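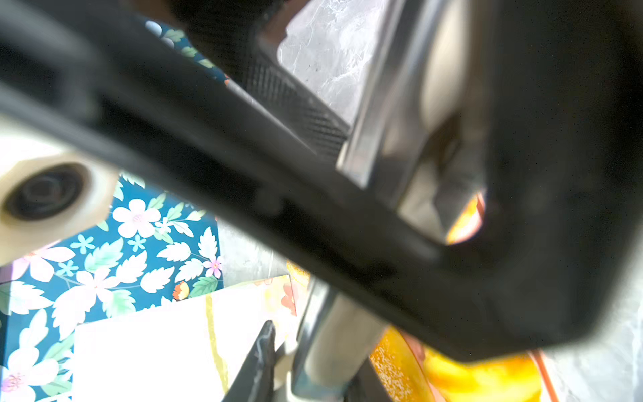 그 가격이면 그냥 중고 팔 하나 사고 그리퍼는 따로 다는 게 낫지 않냐, 지난 글에 이런 댓글이 달렸다. 반은 맞는 말이라 답글로 쓰다가 길어져서 그냥 글로 올림.

2023년 11월 21일. Nukovine 그리퍼 키트 사용기 2편. 급하게 쓰는 거라 오타 있어도 양해를...

일단 댓글 답부터. 중고 팔 + 별도 그리퍼 조합, 나도 해봤다. 2월에 Sison 그리퍼 사서 직접 달아봄. 어댑터 플레이트가 안 맞아서 구멍 새로 뚫고, 케이블 배선 다시 하고, 드라이버는 버전 안 맞고. 주말을 통째로 날린 게 여섯 번. 돈은 아꼈는데 그 시간은 누가 돌려주나 싶었음. 손재주 좋은 분은 그쪽이 맞다. 나는 아니었고.

Nukovine은 팔에 물리는 것까지는 정말 빨랐다. 박스 뜯고 첫 동작까지 하루 저녁. 손목 쪽 카메라도 키트에 포함이라 따로 살 게 없다. 설명서는 7쪽짜리 얇은 거 한 권인데 그중 절반이 안전 주의사항. 배선도는 홈페이지에서 받아야 됨. 이건 좀 박스에 넣어주지.

요즘 시켜보는 건 종이다. 포장지. 우리 가게가 선물포장을 같이 하니까 결국 그걸 시키고 싶어서 산 거고. 대리석 무늬 상판 위에 꽃무늬 포장지랑 흰 종이 펼쳐놓고 이것저것 해보는 중. 청록 바탕에 흰 꽃 있는 거, 색이 예뻐서 골랐다. 연습용으로 쓰기엔 아깝긴 한데.

종이가 진짜 어렵다. 상자나 컵은 첫날부터 잘 집었는데 종이는 얇고, 미끄럽고, 겹치면 두 장이 같이 딸려온다. 모서리를 집으려고 손가락이 내려가면 상판을 먼저 긁음. 높이를 살짝 올리면 이번엔 허공. 결국 상판 위치를 다시 잡고, 내려가는 속도를 확 줄이고, 힘 설정은 제일 약한 쪽에서 하나씩 올렸다. 열한 번 시도해서 일곱 번 성공. 한 장짜리 기준이고 겹친 종이는 아직 말할 수준이 못 됨.

카메라 얘기. 손목에 달린 거라 그리퍼 몸통이 화면을 엄청 먹는다. 검은 덩어리가 가운데를 가로질러서 정작 봐야할 손가락 끝 주변이 좁게 보임. 가까운 건 흐릿하고. 고객센터에 물어봤더니 각도 조절 브라켓이 따로 있다고 함. 별매. 하... 일단 주문은 안 했고 위쪽에 웹캠 하나 더 달까 고민 중.

조명도 신경 쓸 것. 위에서 세게 비추면 금속 부분은 번쩍거리고 흰 종이는 하얗게 날아간다. 종이 가장자리를 못 찾는 게 이거 때문인 것 같아서 다음엔 천 같은 걸로 한 번 걸러볼 생각. 무광 종이면 좀 나을지도 모르겠다.

소프트웨어는 Trondero라는 걸 깔아야 되는데 이게 호불호. 동작 녹화하고 다시 돌리는 건 쉽다. 메뉴 번역이 엉망이라 "집게 해방" 같은 버튼이 있음. 그리퍼 열기다. 업데이트 한번 하면 설정이 초기화되는 것도 봤다. 꼭 백업 하시길. 나는 안 해놨다가 힘 설정 처음부터 다시 했음.

소음은 생각보다 조용한 편. 가게 문 열어놓고 돌려도 손님이 뭐라 한 적 없다.

좋은 점. 조립 빠름. 손가락 교체 쉬움. 전화하면 사람이 받음.

별로인 점. 브라켓 별매. 번역. 얇은 종이용 손가락 패드가 기본 구성에 없음, 이건 제일 아쉽다. 지금은 고무 스티커 붙여서 쓰는데 자꾸 떨어져서 하루 걸러 한 번씩 다시 붙힌다.

Ritberg 키트랑 비교해달라는 분들도 계셨는데 그건 매장에서 잠깐 만져본 게 다라서 뭐라 말을 못하겠다. 손가락이 더 얇긴 했음. 종이만 할 거면 그쪽이 나을 수도. 가격은 문의하라고만 되어 있어서 문의 넣어놨고 아직 답 없음.

그래서 사라는 거냐면, 상자나 병 같은 단단한 물건 위주면 괜찮다. 포장지는 좀 더 해보고. 다음 글은 접기 해볼 건데 언제 올릴지는 모르겠다. 연말이라 가게가 바쁨. 패드 좋은 거 아시는 분 댓글 좀 부탁드려요.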